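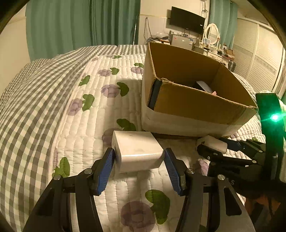
One block each, box at the ready. Blue pads on both.

So I finally did the thing I've been threatening to do since September, which is sit down with both hand-held grippers and work out which finger pads I like. I've been going back and forth with Trevor Lachance over this in messages for weeks and we were both arguing from one bad afternoon each, so it seemed like time to do it properly. Or properly-ish. It was me, a quilted bedspread, a cardboard box and a lot of picking things up and putting them down again.

The contenders, if you haven't been following along: the blue ridged pads that come with the Ostance kit, and the smooth gray ones Trevor swears by, which are from Vasenbridge and cost more than I wanted to pay for two bits of rubber. Same jaws, same linkage, same trigger. You pull the pad off and push the other one on, and if you have normal fingernails it takes a minute. I don't have normal fingernails so I used a butter knife.

I did 40 picks per pad set, with each hand, with the white blocks going into the box. I wrote them down on the back of an envelope, which I then nearly threw out.

The ridged pads first. I went in expecting to be bored by these, and I came out really liking them! The ridges give you a sort of grace zone. If you come in a little crooked the block settles against the pad and squares itself up, and you can feel that happening through the handle (a tiny click, almost, though I might be imagining the click). With my right hand I dropped one. With my left I dropped 4, and three of those were in the first stretch when I was still getting used to my left hand doing anything at all.

What I don't love is the edges. If you pinch a block right down near the bottom, the tips of the pads catch on whatever fabric is underneath, and then you lift the block plus a little tent of bedspread. On a hard table you'd never notice. I noticed a lot. The trick I landed on was to come down, touch, back off a hair and then close. It sounds fussy but after a while my hand did it without asking me.

Then the smooth ones. Trevor, I'm sorry. I know you love them. They are gorgeous on anything with a flat clean side, and they don't snag on cloth at all, which I'll give you full credit for. But they punish you for being crooked. The block goes in at a slant and stays at a slant, and then when you get to the box the corner clips the cardboard and off it goes. I dropped seven with the right hand and I stopped writing down the left hand because I was getting cross. So that envelope is incomplete and you're welcome to use that against me.

In fairness, my blocks are very matte, and I think that suits ridges. Darlene MacPherson tried the smooth pads on glazed tiles and jars last month and she had a much better time with them than I did. If your objects are shiny, go read her notes before you listen to me.

A few words on the two-handed part, which was harder than the pads question and which I didn't plan for well. Working with both grippers over one box is a traffic problem. The jaws open wider than you think they do, and when both of them are headed for the same opening you get this awful clack of linkage on linkage. I ended up giving each hand its own side. Right hand owns the right corner of the box, left hand owns the front, and if I wanted to cross over I had to say "crossing" out loud like a lunatic. Helped, though.

The cable is the other thing. I'd let it hang off my wrist, and every so often it would swing into the way of the block I was reaching for. Isabelle Gosselin tapes hers to her forearm with that stretchy sports tape. I tried a hair tie, which worked until I bent my elbow. I'm going to buy the tape.

Also – and this is one for anybody who's about to order – check the pivot screws before you start. Mine had loosened on one jaw, and I'd spent a good chunk of an evening blaming the pads for a wobble that was coming from the linkage. A quarter turn and it was gone. Lorne Morin says he puts a dab of thread locker on his, the weak kind, and re-checks after every 600 closes. I do not count my closes, Lorne. But I've started giving them a quick twist with the little driver before each session and that seems like enough for how I use it.

Camera side of things: I kept the wide lens on for all of this. I like being able to see the whole approach when I play it back, even though the corners go dark and it makes my bedroom look like it's inside a fishbowl. I did try one short run with the narrower lens from Beaudoin and went straight back. You lose the other hand the second it moves off to the side, and with two grippers the other hand is most of what you want to know about. For one-handed work I can see the point of it, the blocks look bigger and the pads are nice and crisp.

Green light on the mount means it's recording, by the way. I had a whole run early on where I hadn't looked, and of course that was my best run of the night. Look at the light. Then look at it again.

Total time was 46 minutes for the ridged pads including breaks, and longer for the smooth ones, mostly from chasing blocks. My thumb was sore afterward. The Ostance trigger has a stiffer spring than the old Promgate one I learned on, and I can feel it at the base of the thumb the next morning. Cuiping Dong swapped her spring for a softer one and says the jaws still close all the way, so that's on my list too. I want to try hers before I take mine apart, because the last time I opened one of these up I lost a washer in the carpet and found it with my foot.

Where I've ended up: ridged pads stay on both grippers for blocks and boxes and general clutter. The smooth pair goes in the drawer until I get some mugs together. I'm also going to try the same picks with a board under the bedspread, to see if a firmer surface fixes the snagging, and I'd like to do something squishy next. Socks, maybe. Somebody in the comments last time asked about bread rolls and I haven't forgotten.

If you've got a favorite pad that isn't one of these two, tell me what it is and what you pick up with it. And Trevor, I still have your spare set, I'll bring them when I come over.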